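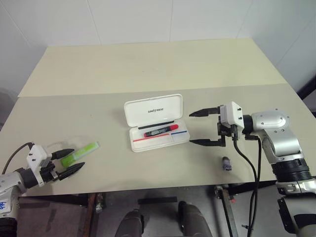 pen case, lid up, red-capped marker in the tray and the skinny black pen in its slot

Hyun-seo Han
2019-05-09

ok so I have become a person with opinions about pen cases. thread, sorry in advance

background: I've kept my pens in a coffee mug since college. the mug lives on the desk, the pens live in the mug, half of them are dead and I put the dead ones back in. every time.

then in January we moved the shop labels over to the Ostasville place and I needed a red and a black that would stay put on a big bare table. the mug got knocked over 4 times in one day. two of those were me

so, hard case. white plastic, hinged, says UNITREE across the lid in black. the lid stands up at the back when it's open and I like that so much more than a zipper pouch where you're digging around in there like it's a purse

the thing that sold me is the stripes. there's a red one on the left part of the front rim and a blue one on the right part, so the tray has a left side and a right side. you would think that means red pens left, blue pens right

I do not own a blue pen

Gemma Whitlock (who labels way more boxes than I do) says the stripes should be "in use" and "done for the day." I tried it for a week and kept forgetting which was which, and then she'd walk by and move my marker over without a word

also please look at the marker lying diagonally in that tray. it drives her up the wall. I think it's fine! it's in the case! the cap's on!

the slot along the bottom of the lid is the best part and I will fight about this. a thin pen goes in there and it isn't rolling around under the fat markers. my old Mulik tin didn't have one and I was forever fishing the skinny pen out with a fingernail

things I've tried to cram in there that I shouldn't have: a glue stick, a 6 inch ruler (lol), two binder clips, a granola bar

where I've landed: one marker, one thin pen, done. everything else goes in the drawer. if I need a highlighter I can get up and walk like an adult

someone asked about the table. it's a plain beige one, the top is two panels and the back one's a bit paler than the front. no idea why, it came like that. I put the case on the front panel so I can reach it sitting down, and I try to keep the seam clear because stuff catches on it when you slide a sheet of labels across

white tile walls, yes. very bright in there, kind of echoey. you drop a marker cap and the whole building knows

Lambert or Penik for replacement red markers? I've been through 3 Lamberts since we moved and the tips go mushy on cardboard. Gemma swears by Penik but she also swears by writing on tape, so

oh and if you have the same case, does your lid stay up by itself or does it slowly lean on you? asking for me

update: found the granola bar. it was in the drawer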